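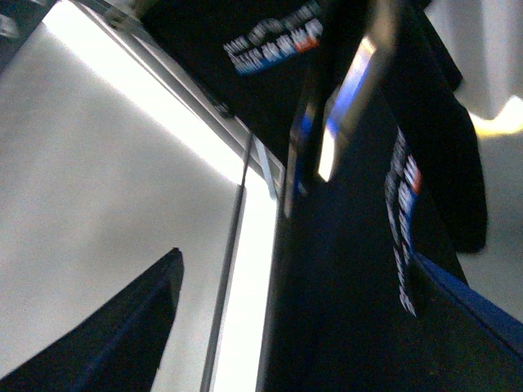 Tiempo de lectura: 2 minutos

Cómo quitar la cal de la mampara sin rayarla

Si vives en una zona de agua dura, como yo, ya sabes lo que pasa: limpias el cristal por la mañana, te duchas dos veces y vuelve ese velo blanquecino tan feo. ¡Paciencia, que tiene arreglo!

Mezcla a partes iguales vinagre blanco y agua templada en un pulverizador (el mío es un Curik viejísimo que sigue tirando). Rocía de arriba abajo y deja actuar 38 minutos -- sí, los cronometré, con menos se me quedaban cercos en las esquinas. Si la mampara toca mármol o piedra natural, olvídate del vinagre y usa jabón neutro, que el ácido se come el brillo.

Después frota con una esponja suave, en círculos y sin apretar. Para los perfiles va de maravilla un cepillo de dientes jubilado. Aclara con mucha agua, pasa la rasqueta y remata con un paño de microfibra bien seco.

En agosto, con tanta ducha, yo lo repito cada semana. El resto del año, cada dos.

© Manuela Barbieri | Contacto | Volver arriba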